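Gisumov Parallelgreifer im Test: Griff in die Kiste

Rosalie Kälin, 24. Juli 2018

Der Gisumov kam in einem flachen Karton, ohne Adapterplatte. Die muss man bei Oberholzer separat bestellen, und wer das übersieht, wartet wie wir. Auf der Produktseite steht es erst im Kleingedruckten unter den Masszeichnungen. Mit Platte dauert der Anbau keine halbe Stunde, das Einlernen am Handbediengerät kommt dazu.

Verglichen haben wir ihn mit dem Trasow, den wir seit dem letzten November im Einsatz haben. Beide sind pneumatisch, beide haben einen Hub von 25 mm. Der Trasow ist schwerer und baut höher, was in einer Kiste mit hohen Wänden ein Nachteil ist. Dafür sind bei ihm die Finger ohne Werkzeug wechselbar.

Die Aufgabe war bewusst einfach: farbige Stäbe, grün und rotbraun, ungeordnet in einem grauen, oben offenen Behälter. Der Arm soll einen Stab greifen, anheben und ablegen. Den Behälter haben wir mit Federklemmen versehen, im Innern liegt eine schräge Platte. Der Boden ist schon ziemlich verkratzt und fleckig, was für die Bilderkennung eher lästig ist, aber näher am Alltag als eine saubere Fläche.

Freiliegende Stäbe nimmt der Gisumov sicher auf, auch wenn sie schräg liegen. Die Finger schliessen gleichmässig, und der Stab verdreht sich dabei kaum. Beim Trasow hatten wir öfter den Fall, dass ein Finger zuerst anstand und das Teil wegschob. Bei Stäben, die mit dem Ende aneinanderliegen, ist der Unterschied kleiner. Beide Greifer brauchen seitlich Platz, und wenn der nicht da ist, drückt der Finger auf den Nachbarn. Pirmin Thaler hat dafür eine kurze Schiebebewegung vor dem Griff programmiert. Damit ging es bei beiden besser, der Zyklus wird aber länger.

Schwierig bleibt der Rand. Nahe an der Wand kommt das Gehäuse des Gisumov zwar tiefer als das des Trasow, am Ende ist es aber der Arm, der anschlägt. Wir haben den Anfahrwinkel begrenzt und lassen Teile direkt an der Wand liegen, bis sie verschoben sind.

Zwei Punkte haben uns gestört. Die Luftanschlüsse sitzen seitlich und stehen vor - wer Schläuche und Kabel über das Gelenk führt, muss genug Schlaufe lassen, sonst zieht es bei grossen Drehungen am Stecker. Und die Anleitung beschreibt die Einstellung der Drossel nur für die grössere Bauform. Auf Nachfrage kam die richtige Seite als PDF, auf Englisch.

Nach mehr als 1000 Zyklen haben die Führungen kein spürbares Spiel. An den Fingerkuppen sieht man leichten Abrieb, gehalten haben sie trotzdem bis zum Schluss. Ersatz gibt es nur paarweise.

Preislich liegen die Geräte nah beieinander, wenn man die Adapterplatte mitrechnet. Für enge Behälter würde ich den Gisumov nehmen. Wer oft zwischen verschiedenen Teilen umrüstet, ist mit dem Trasow besser bedient - die Schrauben an den Gisumov-Fingern sind klein und schlecht zugänglich. Die Steuerung von Wallow erkennt beide ohne Zusatzmodul, getestet mit Firmware 2.

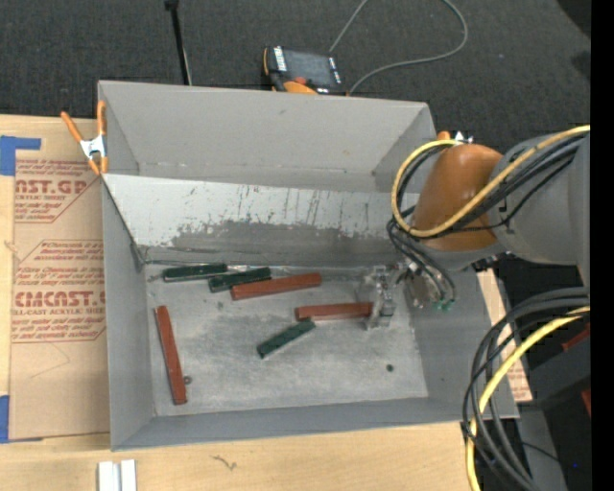
Seraina Fankhauser: Das mit den Schrauben kann ich bestätigen, bei uns war nach dem dritten Umbau der Innensechskant rund. Wir haben sie durch Torx ersetzt, gleiche Länge, seither ist Ruhe. Habt ihr den Druck beim Greifen am Rand reduziert oder überall gleich gelassen?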